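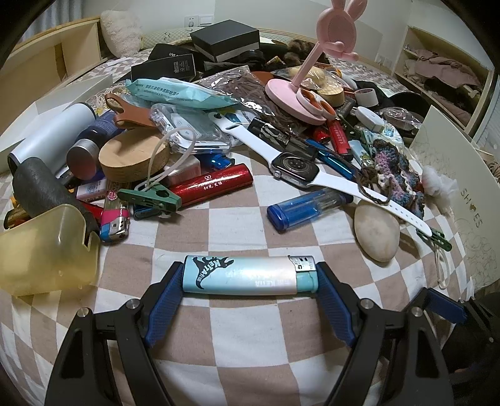
Ticket 1670: Orders export drops rows with accented names
Status: Resolved
Priority: Normal
Opened by: Florante Dimaculangan
Assigned to: Rodel Lacson
Product: Drilia inventory, Perport store

Reported problem
The nightly export from Drilia should have had 118 order lines on Thursday. The file had 84. No error on screen, and the job log says "completed." The warehouse noticed when the Vasilakis order never came up for packing.

Checked so far
1. Ran the export again by hand. Same result, 34 lines missing.
2. Compared the file with the order list. Every missing line has an accented letter in the customer name or the street.
3. Removed the accent from one test order and ran it again. That line came through.
4. Put a pack of lighters through as a new order with a plain name, to rule out the product category. It exported normally.
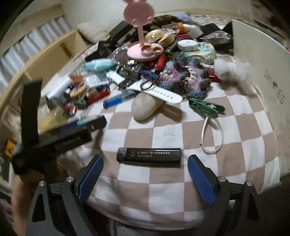
5. Opened the file in a text editor. It is saved in the old Windows encoding. The import template expects UTF-8.

Rodel, 10:40 a.m.
The encoding setting went back to its default when we updated the Sallitik connector. Please go to Settings, Export, File format and change it to UTF-8. Save, then log out and back in. The setting is only read at login.

Florante, 11:15 a.m.
Changed it. First try still gave 84 lines, but I had not logged out. Second try gave all 118. Vasilakis is in there.

Rodel, 11:30 a.m.
Good. Please delete the short file from the import folder before tonight's run or those orders will load twice. I have asked for the job to fail with an error when it skips a line. That is a separate ticket.

Florante, 11:50 a.m.
File deleted. The missing orders are in the packing queue. OK to close.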